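1/ Spent the day with the people at Olmedo who say their sorting cell is "basically solved." The demo video says so too. I went because of a fault report from April that the video does not mention.

2/ The job sounds easy. Pick electrical parts off a table, put them in a green tray, repeat. Festirden makes the software, called Dudirel. The sales page says it handles "any part, any pose." I have questions about the word any.

3/ What went wrong, from the log: the arm closed on a part, lost it, and kept going. It carried nothing over to the tray, opened up, and marked the pick as good. Then it did that again. 117 picks marked good before a person walked by and looked in the tray.

4/ The official cause is "grip sensor drift." Maybe. But a drifting sensor only explains the first bad pick. It doesn't explain why nothing else in the system ever checked the tray. There is a camera right there at the gripper. You could just look.
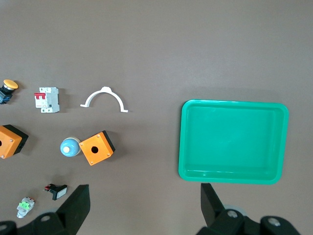

5/ THE PARTS

A breaker, a white pipe clamp, push buttons, orange button boxes with a round hole in the face. Mixed shapes and mixed angles. I'd like to see the success rate for each one. I was given a single number for all of them together, and it came from the same log that counted air as a part.

6/ One of the things in the pile is an emergency-stop style button with a yellow cap. As a part to sort, fine. It did make me ask about the real stop for the cell, though.

7/ THE STOP

The cell has two of them. Both work, I pressed them. But during the April fault neither one got used, and the report lists that as a good sign: "no stop required." No. The stop wasn't pressed because the machine was telling everyone it was fine.

8/ THE FIX

Festirden changed the grip threshold and shipped an update. It took seven days. There is still no tray check. I asked why and got "it's on the roadmap." I've heard that about a lot of things.

9/ Someone will reply that an empty tray never hurt anybody. True for this tray. But the Stultby site is due to run the same software on a line with people working next to it, and "I have it" when you don't have it means a part has gone somewhere. Where did it go? The log can't tell you.

10/ Before Stultby switches on, I want to see a test where someone takes the part away mid-pick and the robot notices. I asked for that today. They said they'd get back to me.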